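**Teleoperated demonstration** is a way of teaching a robot a task by driving it remotely while its joint positions and camera views are logged. It differs from kinaesthetic teaching — moving the arm by hand.

Sutik, a simulated set of tasks, holds 381 demonstrations, 80 of them by Dineo Motaung.
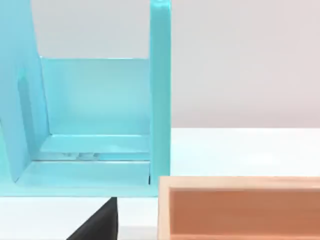
Operators in Sutik work largely from a close view. With the black gripper finger near the front ledge of the light blue structure, only part of the wooden box at the right is in view.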